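Tukbridge Classroom Manipulation Kit (Dual-Arm, Tabletop)

Home / Education / Club and Competition / Tukbridge kit

Part no. TB-CMK-2
Availability: to order
Supplied by: Altora Education Equipment

Overview

The Tukbridge kit is a tabletop manipulation package for student clubs and project classes. It contains two arms, grippers, wrist cameras, a controller, a fixed overhead camera mount and the course files for the Nullcombe Sorting Challenge. It is intended for supervised groups working on pick, place and handover tasks with ordinary household and office objects.

The arms are supplied as a left and right pair and share one controller. They can be run together or singly. Most clubs begin with the right arm only and add the left when they reach the two-handed tasks in the second half of the course files.

What is in the box

Left arm and right arm, white housing
Parallel gripper with replaceable finger pads, one per arm
Wrist camera with bracket, one per arm
Controller and power supply
Stop pedal and wired stop button
Overhead camera mount (camera not included)
Cable set, coiled, with strain relief clips
Hex keys, spare pads, spare fasteners
Course files and score sheets for the Nullcombe Sorting Challenge

The table is not included. Any rigid table with a flat top will do, provided it does not rock when leaned on. Glossy tops are acceptable but may produce reflections that confuse the edge detector; see the notes on lighting.

The Nullcombe task set

The challenge is built on tasks of the kind found in a store room or at a front desk. A team places containers on the table, and the arm must move a soft or hard item to the correct one. Items are chosen by the team from the permitted list: stapler, tape dispenser, pencil case, zip pouch, folded cloth, marker pens. Containers may be baskets, trays or shallow bins. Perforated baskets are permitted and are harder for the depth estimate than solid ones.

Each run has one operator and one table partner. The operator stays at the controller. The table partner stands at the far side of the table, resets the objects, and gives the hand signals: palm out and fingers up for stop, thumb up for ready, flat hand lowered for release. Signals are part of the scored procedure in the club division. In the open division they are optional, and the stop button is used alone.

Soft items with a zipper are the usual sticking point. The finger pads close on the fabric before the force threshold is met, the bag folds, and the gripper reports a good grasp when it has only a pinch of cloth. The course files give a two-stage close for this case: approach, close to light contact, pause, then close to the set force. Teams are advised to tune the pause before they tune the force.

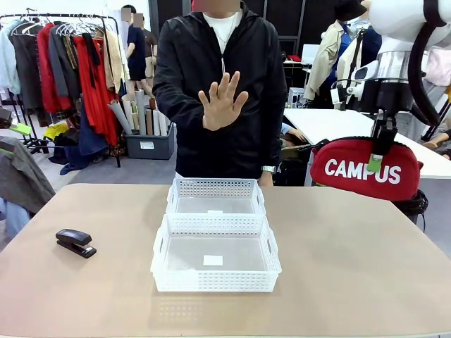 Hermenegildo Barrera writes that his group dropped the pause and lowered the approach height, and that zip pouches then gave them less trouble than markers did. He would like the course files to list approach height ahead of pause in the tuning order. He also asks for softer finger pads as a stock item, the standard pads being too slick for nylon.

Soft pads are available under part no. TB-PAD-S and fit all grippers in the kit. The tuning order in the course files is unchanged for the present. Teams working with a low approach should check clearance over the container rim before the first powered run, particularly with two containers set close together.

Specifications

Arms: 2, left and right
Rated payload: 200 g per gripper for scored tasks
Logging: up to 3000 runs stored on the controller, oldest overwritten first
Minimum age of operator: 13, with an adult present
Stop inputs: pedal, wired button, software
Mounting: clamp or through-bolt
Programming: block editor or Python

Payload includes the container if the container is lifted. A filled pencil case can exceed the limit and should be weighed first.

Setup notes

Clamp the arm base before connecting power. Route the wrist camera cable with a loop long enough for full wrist rotation; a tight cable will pull the bracket out of alignment and spoil the calibration. Run the calibration routine after any change to the bracket, the pads or the table position.

Lighting should be even. If the table top is glossy, move the lamp to the side or lay a matte sheet under the containers. Do not change the lighting between training runs and scored runs.

Mark the container positions with tape on the table for practice. Tape must be removed for scored runs in both divisions. Labels on the containers may stay in place, and the sorting tasks from level four upward allow them to be read by the wrist camera.

The table partner keeps both hands out of the marked work area while the arm is enabled. The stop signal is given from behind the table edge and the operator presses the button on seeing it. A hand signal does not stop the arm by itself.

Using the kit in a shared room

The kit does not need a dedicated lab. The overhead camera crops to the table top, and background movement does not affect the detector once the crop is set. Keep a clear walkway on the operator's side. Chairs should be pushed well away from the bases, and loose sleeves or drawstrings should be kept clear of the wrist joint.

Recorded runs include whatever the overhead camera sees. Clubs that share recordings should follow their school's rules on consent. The export tool has a setting that blurs faces before the file is written.

Compatible accessories

TB-PAD-S, soft finger pads, pair
TB-PAD-R, ribbed finger pads, pair
TB-MNT-T, tall overhead mount
Zavala tray set, shallow, stackable
Zavala rim gauge, for checking clearance over baskets

Warranty and returns

The arms and controller are covered against faults in manufacture. Pads, cables and brackets are treated as consumables. Return requests should state the firmware version and include the controller log, which can be exported from the maintenance menu. Arms sent back without the transit bracket fitted are not covered for damage in shipping.

Downloads

Quick setup sheet
Course files, club division
Course files, open division
Score sheets
Controller firmware and release notes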